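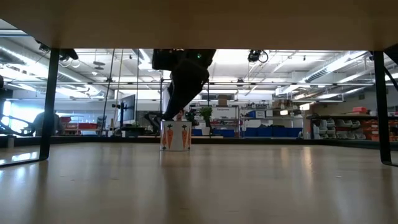

How many demonstrations does one task need?

We ask for 200 good ones before training anything. The Cenine task has 421, which tells you how the first 200 went.

What counts as a bad demonstration?

Long pauses, mostly. If you stop mid-reach to think about lunch, the model learns to stop mid-reach, minus the lunch. Mark it as discarded and go again. A clumsy grasp that you recover from is fine, so keep it.
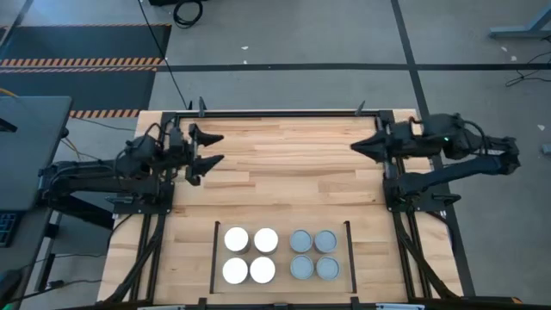 Can I do a whole shift by myself?

Two hours is the limit, then you hand over to the next operator. Demonstrations recorded by tired people look tired, and Piline will flag them.

Where do my recordings go?

Into Piline, under the task name, at the end of each session. Please don't invent a new task name. We had 9 spellings of Cisneros in January.

Do I need to know how to code?

Not for recording. For fixing Piline, sadly, yes.

Who do I ask for a login?

The Driltach front desk. Bring your badge and some patience.

Last updated: Feb 13, 2025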